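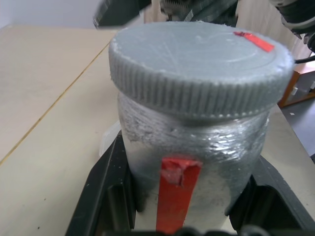
August, room 2 at Fillombridge. Started 7:40 am.

Second go at getting the humidity in the textile store to hold overnight. Setpoints are the same as last time, 16 degrees and 50% RH. Trisen dehumidifier on the north wall, evaporator fans on low, door closed from 5 pm the day before.

Logger download first. 649 readings, no gaps. Temperature is fine all the way through, never more than half a degree off. RH is the trouble again. It sits at 50 to 51 until the first defrost, climbs to 58, takes most of an hour to come back, then does the same at the next one. Same shape as last time, slightly lower peaks.

Moved the defrost start so it no longer lands on top of the dehumidifier's own purge. The two had drifted together at some point. The controller clock was 24 minutes slow, which would do it. Reset the clock and wrote the new times inside the panel door.

Drain line checked while I was up there. Trap was full, heater tape warm along its whole length, no ice in the pan. The pan sits a bit low at the back corner and holds a puddle the size of a saucer. Shimmed it with two washers. Might be part of the RH problem, might be nothing.

Door gasket: paper strip test on all four sides. Grips well on the hinge side and across the top. Bottom latch corner lets the paper slide out with hardly any pull. Rosario Russo had a look and thinks the latch keeper wants to come in a couple of millimetres before we order a new gasket. Adjusted it, better but still the weakest spot.

Airflow at the return grille, about 400 litres per second on low. The Hrynyshyn drawing calls for more than that on the same setting. Filter was grey, so swapped it. Didn't get to measure again afterwards, do that first thing.

The client's conservator emailed asking whether the racking could go in early. Said no, not until we have three clean nights in a row. An empty room behaves differently from a full one anyway, and I'd like the empty numbers on file before there's any cotton and cardboard soaking up moisture.

To do:
Airflow reading with new filter
Salt check on loggers 3 and 5, they disagree by 2% RH
Ring Wukance about lead time on the gasket, grey, full perimeter
Put the ladder back in the van

Left it running at 4:15 pm, 50% and steady, lights off.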